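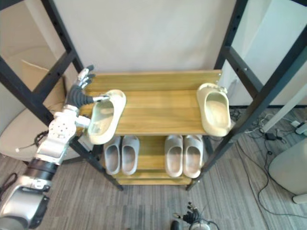 Left hand on the heel of the beige slide, top shelf. Head camera.

Thread: Multi-finger hand vs. parallel jaw for soft footwear

kcsizmadia
Posted Sun 28 January
Comparing two end effectors on the shoe rack task. Same arm, same controller, same head camera. A is the Dernurix five-axis hand with the metal fingertip caps. B is the Closteck parallel jaw with flat rubber pads. Objects are one-piece molded slides, beige on the top shelf, grey on the lower one.

153 grasps per end effector, teleoperated, all from the heel end. Drops during transport: A 6, B 7. I don't consider that a difference. What did differ is orientation at placement. With B the slide pitches about the pad axis once it clears the board. With A the thumb on the inner side of the heel holds the pitch much better.

Krisztina Csizmadia

torque_ripple
Are the caps bare metal? I would expect them to skate on that kind of molded material.

kcsizmadia
Bare. They dent the foam enough to hold at the current limit I use. Below that limit they do slip.

akoyama
I don't agree that the jaw loses on pitch. You are gripping at the heel, far from the center of mass, with two pads in line. Take the strap edge with the same jaw and the moment mostly goes away. As posted, the test compares grasp points as much as it compares hands.

kcsizmadia
The strap is harder to reach on the lower shelf. The board above limits the approach angle and the jaw body is wide. I kept the heel grasp for both so the approach would match.

akoyama
Matching the approach favors the hand. I would let each one use its best grasp and report cycle time along with drops.

mlx_bench
Agree with akoyama on the method. Separate question: how much of the contact can the head camera see? In your picture the fingers curl over the heel, so whatever is under them is hidden.

kcsizmadia
Not much. I judge closure from motor current. A Banex wrist camera is on order for February.

mlx_bench
Check the minimum focus distance before you design the bracket. Mine was useless inside the last part of the approach.

deadband
We ran the jaw on an Ebihara controller and logged 2,106 cycles on rubber clogs. Pad wear was the limiting factor. New pads and old pads gave different drop rates, so log pad age or the comparison won't hold.

kcsizmadia
Pads were new at the start, not changed after. I'll add a column.

torque_ripple
Still think you should try thin silicone sleeves over the caps. You could lower the current limit and run the motors cooler.

akoyama
Then that is a third end effector and needs its own set of runs.

kcsizmadia
Agreed. Strap grasp with the jaw goes first, top shelf only, then sleeves. Will post the log in this thread.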